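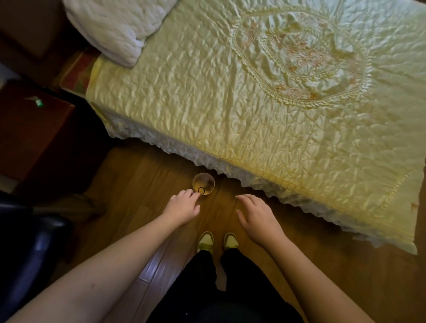
crate_side_left replied:
The Flomow numbers can't be compared with your bowl numbers until you correct for evaporation. A fountain keeps a thin sheet of water moving over a wide surface, and part of what you refill never goes into the dog. Set up a second container of the same size out of reach, weigh it morning and night, and subtract. Until then all you have is how much you poured in.

slowfeeder
Original poster again. I did not run a control. The method so far was to fill to the line, mark the time, and top up from a measuring jug 24 hours later. With the steel bowl she averaged 50 ml per kg per day. The reading on the fountain came out higher and I took it at face value.

Food has stayed the same, Kunent dry, same bag. The switch to the fountain was in February, when the house is heated and the air is dry, so evaporation would push the reading up. I can see the argument.

mudroom_mike_check
A still container next to a running fountain isn't a control either. The whole point is that the water moves. You would need a second fountain, or the same one running for a day with the dog kept on a bowl in another room. I'd do the second option. Costs nothing.

crate_side_left
Fair. Run the fountain with no dog access and weigh it at both ends. I'd still take that over no correction at all.

twohounds_onebowl
You are both solving a problem that matters very little. If the vet wants intake, give the vet the bowl figure. Go back to the bowl for three days, weigh it on a kitchen scale, and report that. One gram is one milliliter, no jug needed. The fountain can stay in the closet until the numbers are in.

Also log the food. A dog on canned food drinks less from the bowl, and a figure with no diet next to it is hard to read. Yours is on dry, so write that at the top of the sheet.

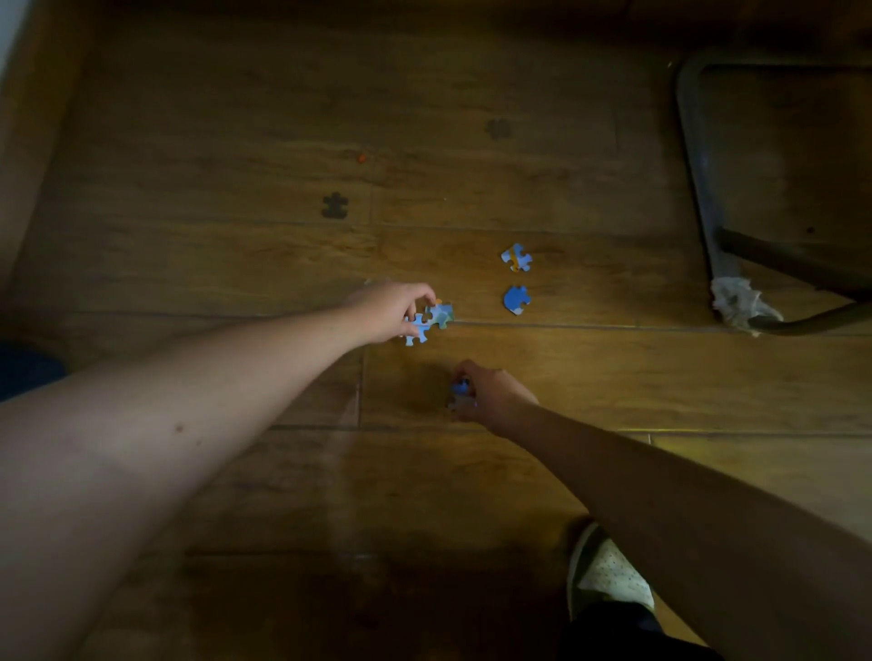
Spills are the other gap. My older hound drops a good part of each drink off the lower lip on the way out of the kitchen. I put a boot tray under the bowl and weigh the tray along with it. With that included, day-to-day readings sit much closer together.

slowfeeder
The vet didn't ask for anything. Her bloodwork was normal. I wanted a baseline before she gets older, and I would like that baseline to be on the equipment she will be using.

twohounds_onebowl
Then you want a trend, and a constant error does no harm to a trend. Same fountain, same spot, same time of day. Skip the correction.

mudroom_mike_check
The error isn't constant. Room humidity changes across the year and so does pump flow. The intake screen clogs with hair, flow drops, evaporation drops with it. You would record a slow decline in drinking that is really a dirty pump.

duggan_kennel_club_lurker
Longtime reader. On the pump: the Flomow has a foam sleeve behind the screen that the manual barely covers. Pull the impeller cover, quarter turn, and the sleeve slides off the back. Mine was slimy after 10 days with one retriever. I rinse the sleeve every 4 days now and scrub the impeller well with a bottle brush. Plain dish soap, rinse twice.

I had an Undura before this one. Quieter, but the bowl was one piece with the base and you couldn't get a brush into the channel. I gave up on it.

slowfeeder
That sleeve is news to me. I have been rinsing the screen only. Will pull it tonight.
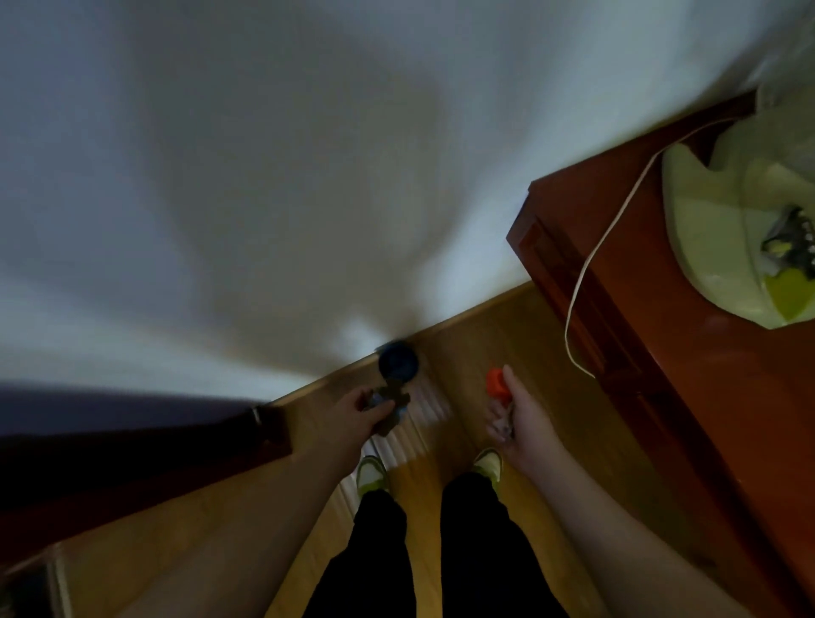
As for the test, this is what I plan to do. Clean the pump fully on day one. Run the fountain for 24 hours in the laundry room with the door shut and weigh it before and after. Then put it back in its usual place, weigh at 7 in the morning and again the next day, and repeat for three days. Tray under it the whole time. I'll do the dry run again at the end and use the mean of the two as the correction.

crate_side_left
That works. Does your scale go high enough? A full fountain with the pump in it is past the limit on many kitchen scales.

slowfeeder
It isn't rated that high, no. I may have to drain into a pitcher and weigh that instead – some loss from the wet bowl, but the same loss each time.

mudroom_mike_check
Use a luggage scale and a bucket. Check it against a known weight first, the cheap ones drift.

twohounds_onebowl
Or use the bowl.

slowfeeder
Noted. Results when I have them.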